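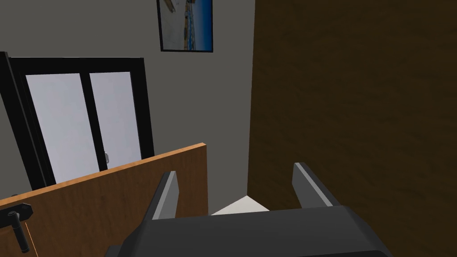
4. Where the names went

So I should say up front that I'm one of the people this section is about. My grandmother came to Baltville from Skavum as a girl, and she came with a house name, and somewhere between the boat and the school register it got lost. I grew up with just the surname. When older people at gatherings asked me which house I was from, I'd say my street address, and they'd laugh (kindly, mostly) and ask who my grandmother was instead.

For readers who haven't met house names before, they work a bit like a family name and a bit like directions. You get one from the place your mother's people lived, and it tells a Skavum person who you're related to, who you shouldn't marry and which side of the bay your great-aunts argued from. It never went on paper. The paper name was the one the mission clerk gave out, and plenty of unrelated families ended up sharing the same one. I went to school with two other girls who had my surname and we were no relation at all, although our teachers were sure we were cousins.

4.1 Asking people who they are

I did 10 long interviews for this part of the project, all in people's homes, and I started every one of them the same way: "How would you introduce yourself to an elder?" I thought it was a warm-up question. It ended up taking most of the first hour nearly every time! People would start, stop, go ask somebody in the next room, come back and start over. One woman called her sister in the middle of it and put her on speaker, and then the two of them disagreed about their own grandmother for long enough that I had to change the batteries in the recorder.

Abílio Salgado, who is in his seventies and agreed to be named, gave me the fullest introduction of anyone. He did it standing up. House name first, then his mother's house, then his father's, then the name of the beach where his people pulled in their canoes, and only then Abílio. When I asked him why his own name comes at the end, he looked at me like I'd asked why shoes go on after socks.

"If I say Abílio first, what have I told you?" he said. "You still don't know who I am."

Younger people did it the other way around. First name, then what they do, then "and my mom's side is Skavum," often with a little shrug in the voice that I can hear all over the tapes but can't really transcribe. I don't want to make too much of the shrug. I do it too. It's what you do after a lifetime of people telling you that you don't look like you're from anywhere in particular, or asking what percentage you are, as if there's a gauge.

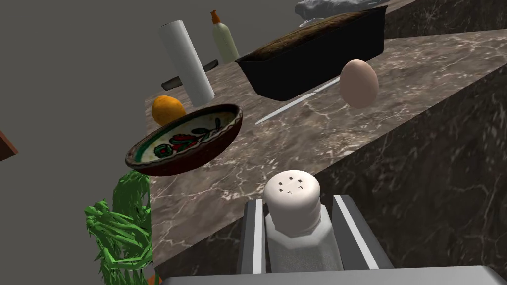 Figure 2. Salt shaker, shallow ceramic bowl and dark marble countertop.

4.2 The list

The other source I leaned on is the list of house names printed in Posto, the community newsletter, back when it was still typed and stapled. It has 127 names on it. My supervisor, Noman Paracha, was excited about the list from the start and I was nervous about it, and I think we were both right. It's the only written record there is, and I've seen people cry over it. It was also put together by whoever happened to be on the newsletter at the time, from memory, and they left off the houses on the north side of the bay almost entirely. Two of the people I interviewed come from north side houses. Both of them own a copy, and both have written their own name in the margin in pen.

Spelling is a whole other headache. The Skavum language has a sound in the back of the throat that the typewriter didn't have a letter for, so the list uses an apostrophe, or a k, or just skips it. One family found themselves under a spelling so far off that they'd spent years thinking they weren't on there. I read the entry out loud at the kitchen table, slowly, the way I'd been taught to, and the dad suddenly said it back to me properly. Then he said it again to his kids. I stopped taking notes at that point and we had lunch.

4.3 Getting a name back

Can you take up a house name again after your family has gone without one for a couple of generations? I got every possible answer. Some people felt it was sitting there waiting and all you had to do was pick it up. Others felt it had to be said to you by an older person from that house, in front of others, and that reading it in a newsletter didn't count. Abílio was in the second camp and pretty firm about it, though he also told me he'd say mine for me if we ever worked out which one it was.

The Swati evenings come up a lot in these conversations. Swati started out as a language class in the library basement and turned into the place where people bring old photos and ask whose nose that is. Introductions go around the room at seven o'clock, before anything else happens, and beginners are allowed to leave gaps. You say "house" and then pause, and the group waits a second with you, and you go on to the next part. I must have sat through that pause dozens of times and it still gets me.

I went back in July with my grandmother's school photo and a question about the beach she used to talk about. Somebody's uncle knew the beach. He gave me a choice of houses, one of them on the north side, and told me to go ask his cousin.
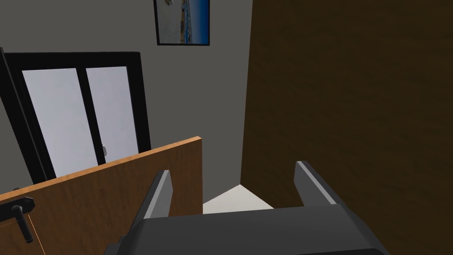
4.4 A note on what I left out

Some of the names people told me aren't in this paper. Certain houses don't want theirs written down by anyone, and a few people asked me to turn the recorder off before they said them. I've kept the stories where I had permission and taken out the names, even in places where the story makes less sense that way. Where a house name appears in the appendix, a living member of that house has read the entry and told me how they want it spelled. That includes the spellings that don't match the newsletter, and one family that wants two.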